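Home | Opinion | Money & Kit | Letters | Archive | Log in

The arm is the cheap part

Every February the same email goes round. There is money left in the equipment line, it has to be spent before the books close, and could heads of section please say whether they want a robot. Last year three of mine said yes before lunch.

I have been buying equipment for Sestham's kitchen and care-home trials for long enough to dread that email. The quote from Achari was for two arms, grippers and a service plan, and it looked reasonable. What it left out was everything the arms would be working on and everything that would wear out. 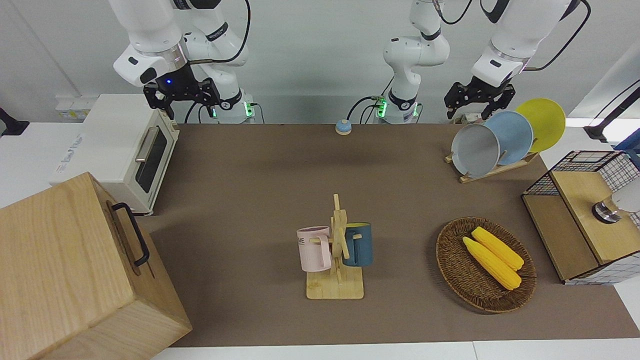 So what should a first budget cover besides the robot? The table, the mounts, the cabling, spare fingers, the objects, and the wages of whoever puts the objects back after each run.

That last item is the one that goes missing. Our first plan allowed 47 hours of a technician's time for the whole project. Jagadeesh Kurup, who had to live with that number, used it up before the first report was due. The plan assumed that resetting a table was free, as if the mugs walked home by themselves.

Then there is the household stuff. Finance will sign for an arm without a murmur and query a toaster oven for a fortnight. I had £300 set aside for props and had to defend it line by line.

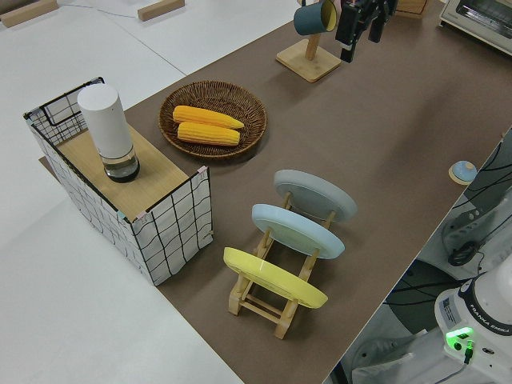 Part of the trouble is that props look like shopping. A dish rack is a thing people have at home, so it can't be equipment, so it goes under sundries, and sundries get cut. Yet the trial is about dish racks. Cut them and you have paid for a very expensive way of pointing at a table.

I'm no more patient with the sellers. Prikia's brochure promised a system "ready for any kitchen", and when I asked which kitchens, I was sent the brochure again. Theresia Steiner at our Dravville site now asks every supplier for 100 runs in a row on our objects, with the failures left in. Two suppliers stopped ringing. 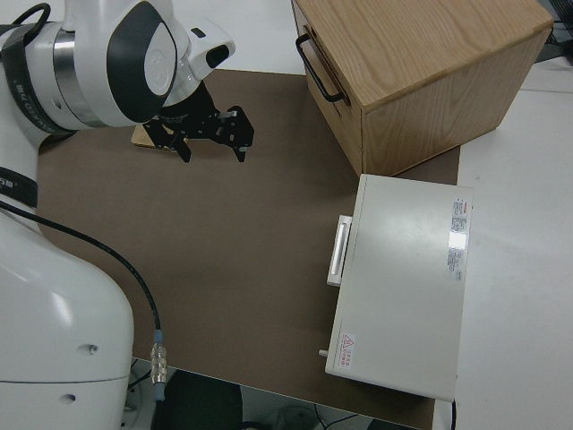 Arm and gripper over the work mat, with the wooden box and white appliance opposite.

None of this makes me want to send the arms back. I want the case for them made in the same dull terms we use for a van — what it costs to run, who drives it, what happens when it's off the road. If the sums still work, fine.

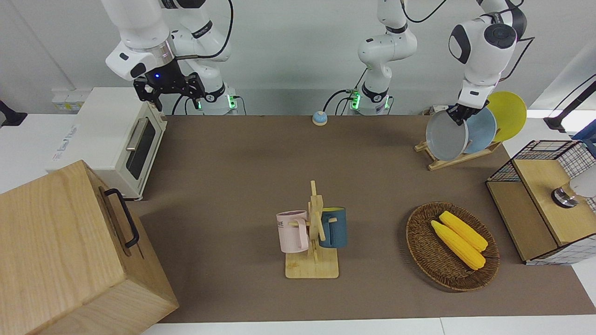

A sensible plan starts with one job and prices it to the end. Take plates in a rack, and write down what you would accept as done, how often, and at what cost per go. Only then ask how many arms you need. A gripper closed on the rim of one plate, with two more standing behind it, is a modest piece of work, and I'd still rather fund that with proper hours than a grand plan for the whole kitchen. Ask for the second year's money at the same time as the first, in writing, and leave the February email unanswered until you have it.

Comments (3)

millgate_pete: We did the van comparison at our place. The van won.

R. Osei: Fair on props, a bit hard on suppliers. 100 runs takes days of somebody's time and small firms can't give that away.

tansy: Does the technician's time include cleaning? Ours didn't.

Contact the desk | Terms | Copyright Money & Kit | Back to top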